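Ticket 700, gripper build, shared workshop
Opened 2024-09-10, status: open

Left finger lags on closing, worse on small metal parts. Servo is a Barum, horn refitted in May. Pads realigned, both pivots on that side cleaned. No change at 100 percent torque.

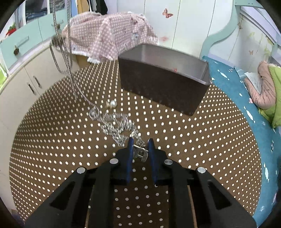 Clasp or buckle-like piece between the blue pads, chain piled behind it.

Okine: Check the horn screw before you touch the linkage. Mine had backed out and gave the same lag.

Screw was loose by half a turn. Tightened, retest after 2000 cycles.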